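Bag day, more or less
Posted in March by the author of the Stuner Road diary
16 shares

Up before seven and straight into the bags, which I have been putting off since the new year. The hall cupboard holds far too many of them and the door no longer shuts. I want it sorted before I go to Zabala, and I want to know which one is coming with me.
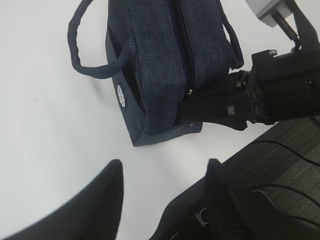
The navy denim one came from the Wirnus shop two summers ago and cost 20 pounds. I have used it for swimming, for library books and once for a whole week away. I had it on the white table after breakfast and gave it a proper look, something I haven't done since I bought it. The little white embroidered flower on the side is still neat. The braided cord handles are the part I like best, as they don't dig in when the bag is heavy. I weighed it on the kitchen scales and wrote down 520 grams, lighter than I would have guessed.

Found in the inside pocket: a bus ticket, two hair grips and a receipt from Plimitz for bird seed. Threw away the ticket and kept the grips. Then I went through the others. The green rucksack has a broken strap and is going. The two shopping bags can live in the car. I had lunch late – soup and the end of the loaf – and did the cupboard shelf with a damp cloth afterwards.

By four the door closed. I have decided on the navy bag for Zabala, with the jumper at the bottom and shoes in a plastic bag on top of it. It may be a squeeze.

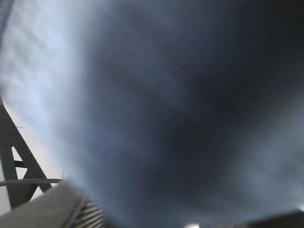 A reader left a note under last month's entry to say that shoes should always go in first, heels to the corners, and that a jumper will fill whatever space is left. I will try it that way round tomorrow, before I do the sandwiches.

3 comments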